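Femley zahlt Prüfungsgebühren künftig auch beim zweiten Versuch

Die Steuer- und Buchhaltungskanzlei Femley ändert zum Mai ihre Regeln für berufliche Fortbildung. Wer sich auf eine Fachprüfung vorbereitet, erhält 8 bezahlte Lerntage im Jahr, bislang waren es vier. Die Prüfungsgebühr übernimmt das Haus künftig auch dann, wenn es einen zweiten Anlauf braucht. Ob das die Bestehensquote hebt, wissen wir nicht. Die Erfahrung mit früheren Förderprogrammen mahnt zur Vorsicht: Die meisten klangen in der Ankündigung besser als im Arbeitsalltag. 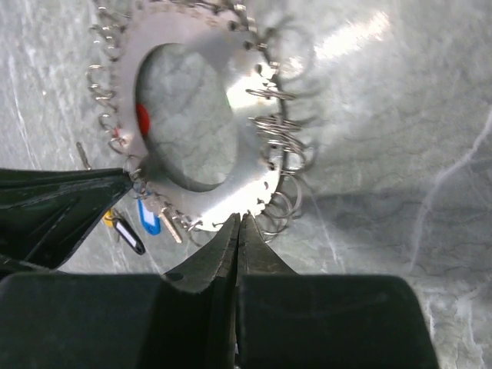 Die bisherige Regelung stammte aus einer Zeit, in der Femley an einem einzigen Standort arbeitete. Seit der Übernahme des Büros Hartono gelten zwei Fassungen nebeneinander, und beide enthalten Ausnahmen für Ausnahmen. Am Ende hing an der Richtlinie so viel wie an dem Metallring mit seinen vielen kleinen Drahtringen rund um den gezahnten Rand. Die neue Fassung umfasst 2 Seiten. Wir rechnen damit, dass sie wieder wächst.

Rückzahlungsklauseln bleiben bestehen, allerdings in milderer Form. Wer das Unternehmen kurz nach der Prüfung verlässt, erstattet einen Teil der Kosten. Dass solche Klauseln jemanden halten, der gehen will, ist nach unserer Einschätzung kaum belegt — abgeschafft werden sie trotzdem vorerst nicht.

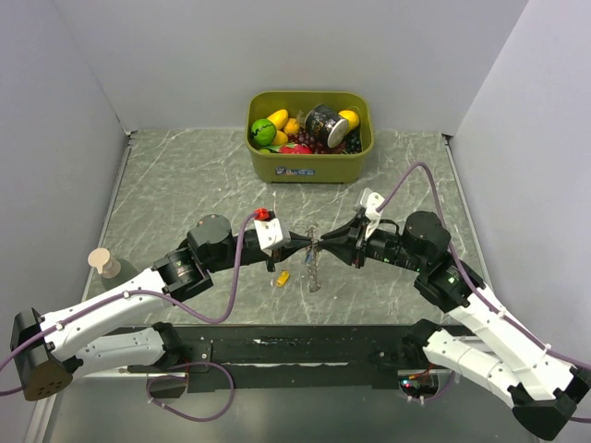 Für die Vorbereitung arbeitet Femley mit dem Kursanbieter Jelo zusammen. Dessen Katalog umfasst 40 Module, von der Konzernrechnungslegung bis zur Gesprächsführung, und wirkt auf den ersten Blick ähnlich bunt gemischt wie das Spielzeugobst in der olivgrünen Kiste. Freigegeben sind deshalb zunächst nur Kurse mit klarem Bezug zu einer Prüfung. Zertifikate ohne Abschlusstest erkennt die Kanzlei nicht an.

Gelernt wird am Standort Wastska oder zu Hause. Nach einem Jahr will Femley die Zahlen auswerten und intern offenlegen, auch wenn sie enttäuschen. Eine Verlängerung der Regelung ist damit ausdrücklich nicht zugesagt.

Rückfragen beantwortet die Personalabteilung von Femley werktags bis 16 Uhr.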